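Report on the Visit to the Brimance Robotics Open Day

Submitted by: Niamh Mac Suibhne and Hafiz Wuisan
Course supervisor: Aurelio Ponce
Date of visit: 4/13/22

1. Purpose of the Visit

The visit formed part of the second-year module in automation and was attended by 15 students from the Lilgate program. Students were asked to observe one demonstration in full, to record how the task was set up, and to relate it to the material on grasp planning covered in December. This report concerns the tableware handling demonstration held in Laboratory 2.

2. Organization of the Day

The group was received by Kieran Dunne, who gave a short introduction to the work of the laboratory and reviewed the safety rules. Visitors remained behind a marked line while the arm was powered. Questions were taken between runs. A second demonstration, on parcel sorting, ran at the same time in the adjoining hall and is covered in a separate report by Wulan Goh.

3. The Tableware Demonstration

The task was to pick up dishes from a table and set them down at a given place. Mr. Dunne explained that plates are harder to grasp than boxes of a similar size. A plate is low and wide, and the fingers must meet it at the rim, with one finger on the inside and the other on the outside. An error of a few millimeters in height can cause the fingers to press on the dish or close above it.

The arm carried a two-finger gripper and a small camera that moved with it. The view from this camera was of particular interest to our group, as it shows the gripper and the dishes together. With the fingertips at the right edge of the blue plate, the pink bowl is only partly in view. Glazed surfaces also return strong reflections, and the bright ring inside the bowl is a clear case. Mr. Dunne noted that such highlights can be mistaken for edges by the software that locates the rim.

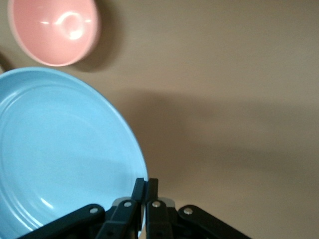

4. Discussion

The laboratory informed us that 352 trials of the task had been recorded before the open day, of which 113 used bowls. The students discussed whether a camera fixed above the table would be of use in addition to the moving one. Mr. Dunne replied that a fixed camera gives a steadier view of the whole table, but that the arm may block it at the point of contact.

A further question concerned the finger surfaces. Softer pads were said to hold glazed dishes more securely, although they wear more quickly and must be checked between sessions.

5. Relation to Coursework

The visit supported the course material on contact points and approach direction. The authors intend to use the rim grasp as the subject of their term project and have requested access to the training arm in the Lilgate workshop for this purpose.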